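Takus records 533 gear assembly runs for robot training

Jul 14, 2022

Takus has finished the first round of recordings for a learning system meant to put small gear sets together with two robot arms. The company logged 533 runs at its workshop in Garnia and says it will keep recording through the summer.

Each run is one attempt at part of the job. A person guides both arms from a separate station while the cameras and the joint sensors save everything to disk. The system is later trained on those recordings and has to work out its own motions from them. No one writes out the path of the arm by hand.

The job was picked because it is easy to set up and hard to do well. A gear has to go down onto a pin without tilting, and its teeth have to line up with whatever is already in place. A person does this by feel. The arms at Garnia have no sense of touch in the fingers, so the operators work from the camera view and learn to slow down over the last bit of travel.

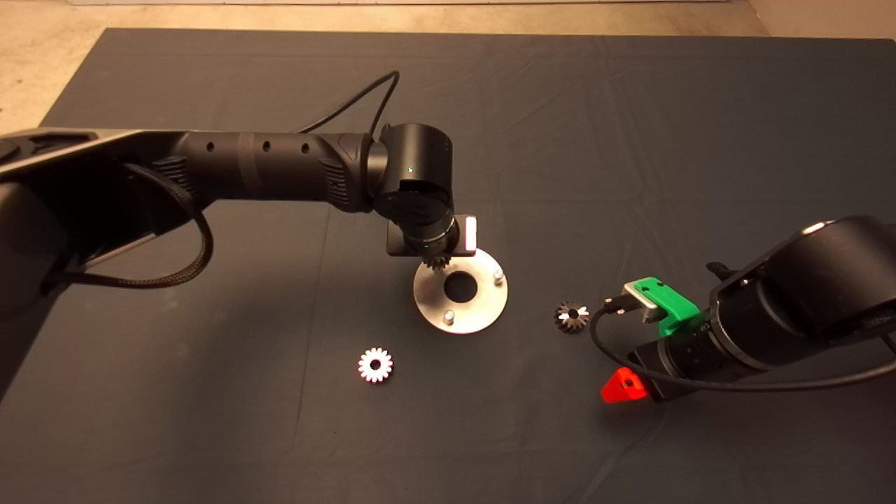 A bronze-toned gear held over the metal plate during a recording at the Takus workshop in Garnia.

Operators work in pairs and trade places after every block of runs. Between runs, one of them moves the loose parts to new spots on the cloth. Early on, the parts were put back in nearly the same places each time, and a test model trained on those runs did poorly as soon as a gear was moved a little. The first three days of recordings were set aside for that reason and are not part of the 533.

Failed attempts are kept. If a gear slips or lands crooked, the operator is asked to pick it up and try again before ending the run, and the recording is tagged so it can be sorted later. Takus says these longer runs take more time to check – two people look at each one – but that the test model recovered from mistakes more often once they were added.

The recordings are stored and labeled with software from Riedl, a smaller firm that also works in Garnia. Riedl trims the idle time at the start and end of each run and marks the point where a gear is picked up and the point where it is let go. The two companies have worked together before, on a project that had arms sorting screws.

Vusteo, which makes gearboxes for garage doors and window shades, is paying for part of the work and has asked to see the system run on its own parts in October. It has not said whether it would use the arms on its production line.

A second round of recordings starts next week with a different set of gears. Takus plans to release a portion of the first round to outside labs once the labels have been checked.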